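Category: Robot teaching equipment | Hand-held grippers

The Gredley pair is a set of two hand-held grippers used at the Grirkumwood workshop to record handling tasks for the Bulow cell, a two-armed folding and sorting machine. It takes its name from the Gredley bench, where the first set was put together. Each gripper has its own pair of jaws and a cube covered in black-and-white markers, and looking after those cubes is most of the upkeep.

Setting up begins with the cubes. Each one is wiped with a dry cloth, pressed to check for play and then shown to the camera from 3 sides. A cube that has shifted even slightly will throw off every recording made with it - a small fault with a remarkably long reach! The jaws are opened and closed 9 times before the first task, and the cables are led away from the hands so that they don't tug during a fold.

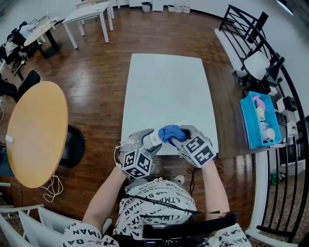 Last changed: December 28, 2024

Cloth is the favourite test material. It crumples differently every time, and a blue cloth on a white table is wonderfully easy to follow. A seated operator works with one gripper in each hand, one holding the cloth while the other deals with something small and light beside it. Getting both sets of jaws to meet neatly over the table takes practice, and it is a real pleasure to watch once the knack is there.

Jaw pads are changed after 200 recordings, always in pairs, as a new pad facing a worn one lets thin cloth slip. The old pads are kept for fitting trials. Cable ends are checked at the same time, and a loose plug is the usual cause of a recording that stops short.

The Sala mount, introduced in June, holds each cube with 2 screws in place of the earlier clip. Older clips can still be used, but the cube must be checked again after any knock.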